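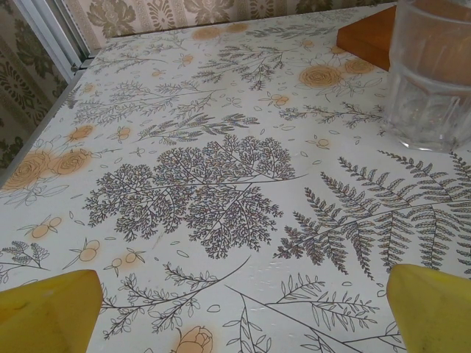

Jobseekers in Brurnono swap classroom for shop floor

Oct 27, 2020

Young people on a work scheme in Brurnono have spent a week behind the counter at the Lindemann garden and homeware store as part of their training.

The group, all aged between 17 and 24, were split into teams and given a section of the shop to run. They dealt with deliveries, served customers and were asked to put together a window display on a set budget.

The placement is the latest stage of the Liser scheme, which was launched in May for people who have been out of work or education for at least 4 months. Those who finish the course are promised an interview with a local employer.
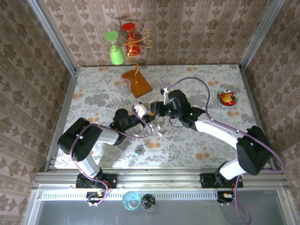 Takings go to hardship fund

A stall run by the teams on the final afternoon took almost £830, selling plants, candles and second-hand books. The money will go to a fund which helps trainees pay for bus fares and interview clothes.

Milagros Mercado, who manages the scheme for training firm Bestura, said the store had treated the group like any other new starters.

"They were in at seven for the deliveries and they were expected to be on time," she said. "A couple of them had never used a till before.

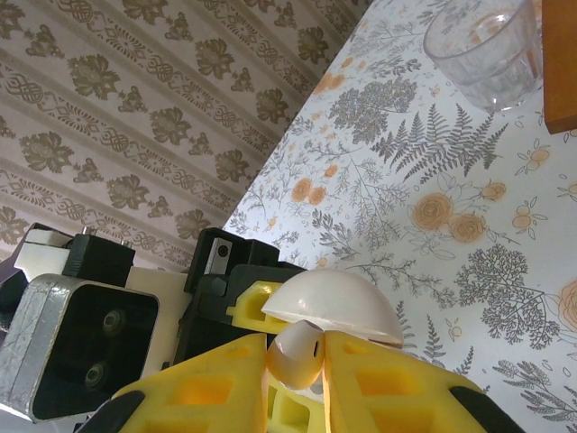

"By the end of the week they were cashing up with the supervisor and dealing with refunds. I was very pleased with how they got on."

The store has offered Christmas work to five of the trainees, with shifts beginning next month. The others will move on to a placement in the kitchens at Brurnono Community College.
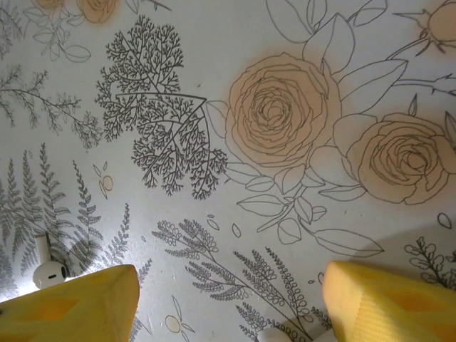

Bestura is also looking for employers to take trainees in the new year, and is keen to hear from garages, care homes and building firms. Placements last a week and there is no cost to the business.

Applications for the next Liser course are open now. Forms can be picked up from Brurnono library or the Bestura office in Station Road.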